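Planning the Second Equipment Budget

The first budget I prepared for our manipulation bench was approved in full and was spent by the middle of the year. I regard that as a planning failure, although the items purchased have all been useful. The second budget is now in draft, and I am setting out the reasoning in one place so that I can refer to it when the questions begin.

Our largest line remains the arms. We hold a quotation from Wikard for a matched pair and a second, cheaper one from Olar, which supplies the arms without controllers and leaves the buyer to source them. On paper the Olar offer is attractive. Once the controllers, the mounting plates and the additional cabling are entered, the difference narrows considerably, and the labour required to bring everything into one working cell is not shown on either quotation. I have therefore added a separate line for integration time, which the first budget did not include at all.

The second line is for grippers and their wearing parts. Last year I entered the grippers as a single purchase and assumed that the fingers would last as long as the bodies. They did not. A replacement finger set is quoted at $264, and I have allowed for 4 sets over the year. Lead time matters as much as price in this case. The supplier's standard delivery is 11 weeks, and a bench without fingers is an expensive piece of furniture for the whole of that period. Two of the sets will be ordered at the outset and kept on the shelf.

The third line is the one most often questioned, namely the objects the arms are asked to handle. It is easy to write a specification around rigid blocks and then discover that the work is concerned with soft goods, bags, cloth and inflatable items. Rubber is a good test of a purchasing decision. It folds between the fingers, it changes shape under load, and a small feature such as a valve requires two arms to be brought close together without either one obstructing the other. Payload, the figure printed largest in every catalogue, is of little help in choosing equipment for a task of this kind. I now give more weight to finger profile, jaw opening, fine control of closing force and the space taken up by the gripper body near the contact point.
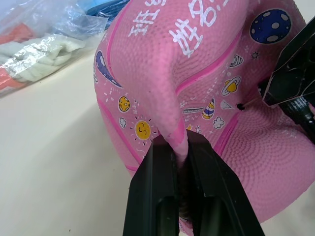

Haruna wrote in response to an earlier draft that I was still underestimating the wrist cameras, and that a spare should be bought with every pair of arms before any money went to extra fingers. The same message argued that cables should be treated as consumables and replaced on a schedule, in the same manner as filters in a ventilation system. I accept the second point entirely. On the first I am less certain, as our own cameras have given little trouble, but I have moved one spare camera out of the optional section and into the main request.

There remains the matter of software. Sutico offers its planning package on an annual licence at $785 per seat. The price is reasonable, yet it recurs, and a recurring cost placed in an equipment budget tends to be overlooked when the following year is prepared. I have asked that it be carried under operating expenses. If that request is declined, the licence will stay in the equipment request with a note stating plainly that it must be renewed.

I have also declined to include a larger table. The present one is adequate for two arms, and a larger surface would encourage us to fill it. Storage is a more pressing need, particularly for soft objects, which do not stack well and should be kept away from sharp fittings.

The draft will be submitted in August. Before then I need a revised freight figure from Wikard, written confirmation of the Olar warranty terms in the absence of their own controllers, and a decision on whether the integration line may be carried forward if it is not fully used.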